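Features > Interviews > Simulation and Puzzle

Cudora's save system, and why it took longer than the game

13/07/2020
By Nighat Farooqui

Rukhsana Swati wrote most of the code for Cudora, the block-sorting puzzle game that Stoton released on PC last October. She also wrote its save system, three times. The first two versions were thrown away. The third is the one that shipped, and it is the part of the project she is asked about least.

Cudora has 40 levels. In each one the player moves weights, levers and loose parts around a small room until a door circuit closes. Everything in the room is driven by physics, and the player can save at any moment, including while objects are in the air. That last point was in the design document from the first week.

"It was one line," Swati says. "It said the player can save anywhere. I read it and agreed to it, and I did not think about what it meant for a stack of parts that is halfway through falling over."

The first version stored the position and rotation of every object, and nothing else. On loading, each object was placed where it had been and the physics engine was started. For a room at rest this worked most of the time. For a room in motion it did not, since a part that had been moving sideways when the player saved would drop straight down when the player loaded. Testers found within a day that they could stop any fall by saving and loading.

"They stopped playing the puzzles and started playing the save menu," she says. "Level 18 could be finished in four moves that way. The intended answer takes much longer."
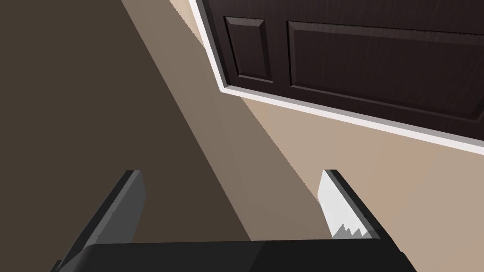 The second version added linear and angular velocity. This closed the exploit but brought in a different fault. Objects that rest on each other in Bajwa, the physics engine Stoton licenses, are held apart by a set of contact records that the solver carries over from one step to the next. Those records were not in the save file. When a room was loaded, the solver began with no history, and for the first few steps it pushed touching objects apart harder than it should have.

"With two boxes you would never see it," Swati says. "With a tower you see the top move. With a tower that the player spent ten minutes building, you get an email."

Her first response was to put everything to sleep on load, so that no object moved until something touched it. That hid the problem for towers and broke it for pendulums, which hung still at an angle until the player walked into them. She then tried marking each object by hand as either safe to sleep or not. The list reached 442 entries before she gave it up. Several of the entries were wrong, and the level designers were adding parts faster than she could sort them.

The third version saves the state of the solver along with the state of the objects. Contact records, sleep timers and the order in which the solver visits each pair are all written out. The order matters more than she had expected. Bajwa works through contacts in sequence, and the result of one affects the next, so the same room solved in a different order will drift away from the original after a second or two.

"I had assumed the order was an internal detail," she says. "It is part of the state. If you leave it out you have saved a different room that happens to look the same."

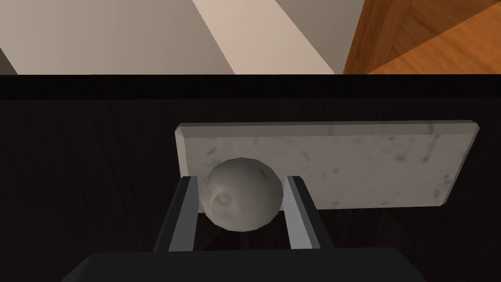
Nighat Farooqui

The cost was file size. A save from the final level came to 1720 kilobytes, against a few dozen for the first version. Stoton had planned to keep every save a player made, so that a session could be rewound to any earlier point. Swati changed this to a full save at the start of each level, with later saves stored as differences from it. Objects that have not moved take up no space. In a typical room that removes nearly all of the data.

Loading a difference file requires the base file to be intact, and two early players lost progress when a cloud sync tool replaced one and left the other alone. The current build stores a checksum of the base inside each difference. If the two do not match, the game offers the start of the level and says why.

"The message used to say 'load failed,'" Swati says. "I would have sent an email about that too."

I asked whether she had considered recording the player's inputs and replaying them from the start of the level. This is a common approach in strategy games, and the files are very small. She had built a prototype. It gave exact results on one machine and different results on another with an older processor, because the floating-point settings were not the same. It also meant that a player who had spent an hour in a room would wait while the game ran through that hour at high speed.

"We got it to run at 18 times normal speed on my desk," she says. "An hour is still more than three minutes. People will not wait that long to look at a box."

The input recorder was kept for another purpose. It now runs in the test builds, where every session is logged and can be replayed on the machine that made it. Most of the physics faults fixed after release were found this way. She would like to ship it as an option for players who want to share solutions, but it would need a fixed-point build of the engine, and the vendor has not committed to one.

Stoton's next game, Gotura, uses the same engine and a good part of the same code. It is larger, with rooms that connect, and objects can be carried from one to another. A room that the player has left is frozen - the full state is written out and the room is removed from memory. When the player returns it is loaded in the same way as a save.

This means the save system runs constantly during play, often several times in a minute, and has to finish without a visible pause. Swati has moved the writing onto its own thread. The copy of the solver state still has to be made on the main thread between two physics steps, and she is working on reducing the time it takes.

Objects that sit in a doorway are the open question. If a plank lies across the line between two rooms, it belongs to both, and freezing one of them leaves it supported by nothing. The present rule keeps both rooms active for as long as anything touches the line. Testers have already learned to leave a plank in every doorway, and the frame rate falls with each one.

"We could forbid it," she says. "The door could refuse to open, or it could push the plank out. I have a version of each. The designers do not like either of them, and I have not written the third one yet."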